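Getting Candle Wax Out of a Tablecloth (and Off Everything Else)
Posted by Lovisa Eide, 22/06/2022

I burn a lot of candles. I also have a big clumsy dog and a linen tablecloth I love, so you can see where this is going! My mother swore by a hot iron straight away, and I did it her way for years before I figured out that the scraping comes first.

Put the cloth in the freezer until the wax goes hard. Mine takes 60 minutes if it's folded loosely, longer if I've stuffed it in behind the peas. Then bend the cloth and flick the wax off with the back of a butter knife. Go gently on linen (the threads can snag) and shake the crumbs over the trash, please don't shake them over the sink. I did that in our old place on Koller Street and the drain was never the same again.
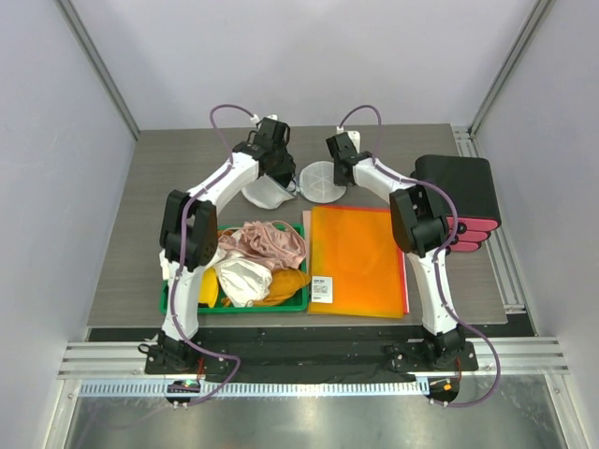
What's left after scraping is the greasy shadow, and now the iron can come out. Lay a plain brown paper bag or 2 sheets of paper towel under the stain and another on top, set the iron to low with no steam, and press for a few seconds at a time. Move to a clean bit of paper as soon as you see it soak through. If the bag has printing on it, keep the printed side away from the cloth. I once ironed half a grocery logo onto a napkin.

Colored candles are the mean ones. The wax lifts but the dye stays, so I dab the spot with rubbing alcohol on a cotton ball, working from the outside in, and try it on a hidden corner first. Let it dry completely, then wash as usual. Skip the dryer until you're sure the mark is gone!

For candle jars, pour in hot (never boiling) water, let it cool, and the leftover wax floats up in a neat little disk. I save those disks in a tin and rub them on sticky drawer runners.
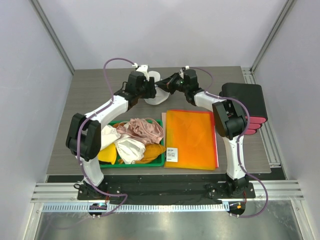 What about wax on a wooden table?

Hold a bag of ice on it for a few minutes, wipe up any drips, and nudge the wax off with an old plastic card. Buff what's left with a soft cloth and a tiny bit of furniture polish. I'd keep the hair dryer away from anything with an old finish, mine left a cloudy patch on the sideboard last March and I've had a plant standing on it ever since.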